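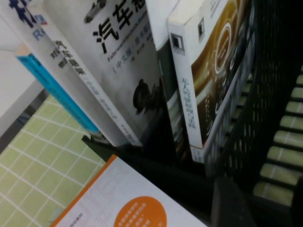

Books on my desk rack keep sliding over – how do you all keep yours upright?

Posted by Suqin Deng in Home & Desk, May 20, 2025

Hi everyone, first time posting in this bit of the site, I'm normally over in the language learning section. I've got one of those black wire-mesh racks on my desk for the books I use most. At the moment it's mainly car engineering books in Chinese, as I'm translating course notes for a training college and I need to grab one, check a term, and shove it back again twenty times a day.

My trouble is that the moment I take one or two out, the rest start leaning, and then the big paperbacks begin to curl. I had a lovely fat one with a glossy cover that now has a permanent bend in it from a week of slouching (I was away in February and left it half full, so my own fault really). If I pack the rack tight they stand up fine, but then I can't get anything out without a fight and the tops of the spines get torn.

The other thing is that the rack slides. It sits on my green cutting mat, because I do a bit of bookbinding in the evenings and the mat more or less lives there. When I pull a book out the whole lot comes towards me. I've thought about taking the mat away but I do use it, and underneath is a white desktop that marks if you so much as look at it.

So, two things I'd love help with. How do I keep a part-full rack from leaning? And is there any sensible order to put them in? I've tried by subject, but then I get a huge one next to a skinny one and the skinny one disappears. My husband suggested I put them all on a proper shelf, but the shelf is behind me and I know I'd just end up with a heap on the desk.

I don't want to spend much, 15 pounds at the very most. Thanks in advance!

mesh_and_mend
Member, 1,051 posts

Hello Suqin, I had exactly this with cookery books, so I've been through most of the fixes and can save you a few!

For the leaning, what you want is something that moves along as the gap changes. I use a plain metal L-shaped bookend inside the rack. The flat foot goes under the last two or three books, so their own weight holds it down, and when I take something out I just nudge the upright bit along. Do measure the inside of your rack first, some of them are quite shallow and the foot will stick out at the front. Mine is from a charity shop and has a bit of rust on it, so I stuck felt on the side that touches the covers.

If you haven't got the depth for that, fill the gap instead. A box file works, or one of those cardboard magazine holders cut down. I had an empty Ryu tea tin in mine for ages with pens in it, and it was perfectly good until I wanted the tin back.

For the sliding, try a piece of that rubbery mesh drawer liner, cut a little smaller than the bottom of the rack so you can't see it. It grips on a cutting mat pretty well in my experience, and you can peel it up when you want to do your binding. I wouldn't use sticky pads on the mat itself, mine left a grey patch that I never got off.

As for the order, I'd forget subject altogether with that few books. Put the heaviest hardbacks at the ends and the floppy ones between them, and keep the thing you reach for most at whichever end is nearest your good hand. For skinny ones that vanish, a strip of coloured paper tucked in and sticking out of the top by a couple of centimetres does the job. I wrote the titles on mine, which my daughter thinks is very sad – but I can find my soup book.

Oh, and when you take one out, push the two neighbours back a touch and hold the one you want by its sides. Hooking a finger over the top of the spine is what tears it. You'll know that from the bookbinding, I expect, but I still do it when I'm in a hurry!

On the bent one: lay it flat under something heavy with the curve facing down, and leave it longer than you think. Mine took 20 days and came out nearly straight.

Doton
Member

just get a bigger rack?? or stand them spine down in a box. never had a problem

pernille_k
New member

Agree with most of what mesh_and_mend said, only I'd be careful with the felt if the covers are shiny. I used some craft felt from Grarnum and it left blue fluff on everything white. A bit of card covered in smooth paper is kinder.

Please don't stand them spine down, by the way, or on the front edge either! The pages pull away from the spine on thick paperbacks, and those technical books are heavy for the glue they've got.

What I do is tip the rack back slightly. Put a thin strip of wood or a folded bit of card under the front edge, so everything rests against the back and doesn't creep out towards you. It only needs to be a few millimetres. It won't stop sideways leaning on its own, so you'd still want the bookend, but it did help with mine coming forwards when I pulled something out.

Is your rack the sort with dividers, or one long open tray? If it's open you can clip a bulldog clip to the mesh at the bottom on each side of the gap, and the books can't slide past it. Looks a bit daft but costs pennies.

Suqin Deng

Thank you both (and Doton, I'm afraid I haven't room for a bigger one!). I've found an old bookend in the spare room and I'm off to get the drawer liner at the weekend. The bent book is under my sewing machine as I type. I'll try the coloured strips too – red for brakes, I think, and green for gearboxes.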